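Hand-held gripper demonstration

Hand-held gripper demonstration is a way of gathering examples for a robot's learning system in which a person, and no robot at all, does the task. The person holds a gripper in one or both hands, of the same general shape as the one the robot will later use, and goes through an ordinary job such as folding a cloth or putting a cup on a saucer. The path of each gripper is recorded together with pictures from one or more cameras, and the learning system is later given many such recordings to copy from.

The practice grew out of remote control, in which a person steers a real arm from a short distance away. Remote control is still widely used and has a good deal to be said for it, but it is slow going, and a newcomer may need several days before the movements stop looking timid. With a gripper in the hand, most people are moving quite naturally by the end of their first morning, and they can feel through the handle when something has caught or is about to slip (a small comfort, but anyone who has tried both will know how much it matters!).

Equipment

Designs differ from one workshop to the next, though the family likeness is strong. A gripper usually has fingers with soft or dark pads, a handle, and some means of telling the computer where it is. One common answer is a cube printed on its faces with black-and-white square patterns, which a camera can pick out and use to work out both position and tilt. A cube is favoured over a single flat card as at least one face tends to stay in view while the wrist turns. A second camera is often worn on the head, looking down past the chest to the hands, so that the system sees the work much as the wearer does.

The Gradeck project

A well-documented small collection is the one made by the Gradeck project, led by Nayeli Carrillo from a set of rooms belonging to the firm Evden. It began in October with 2 pairs of grippers and a list of 21 household tasks, each to be shown 40 times by every person taking part. Sarahí Quezada, who wrote the instructions, asked people to begin and end every recording with both hands at the near edge of the desk, and to pause there for 3 seconds. The pause gave those preparing the recordings a clear place to cut, and it remains the part of the Gradeck method that other groups have borrowed most readily.

The first full set was closed on Monday, January 3, 2022. A later set, called Usden, used the same tasks with different furniture, after it was found that a system taught on one desk could be sadly confused by another.

Stages of a recording

1. Checking. The wearer turns each gripper slowly in front of the camera until the computer reports that it has found the markers.

2. Starting position. The grippers are brought to the near edge of the desk, one in each hand, with the fingers pointing towards each other.

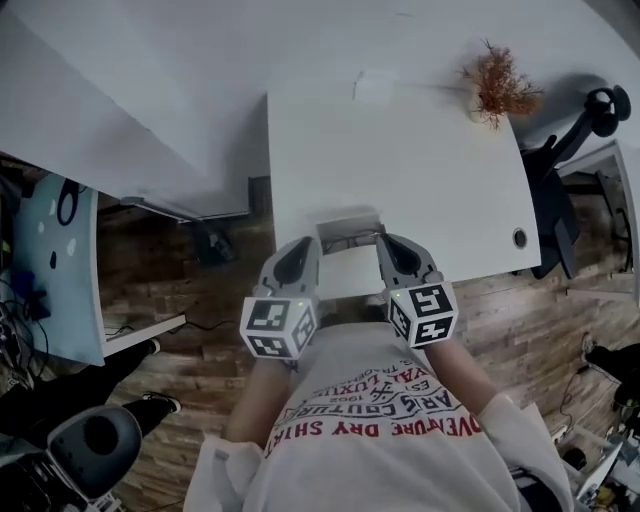
3. The task. The wearer carries out the job at an everyday pace. Small fumbles are generally kept, as a system that has seen a person recover from one is better placed to do the same.

4. Return. The hands go back to where they began, and the wearer says whether the attempt should be kept or thrown away.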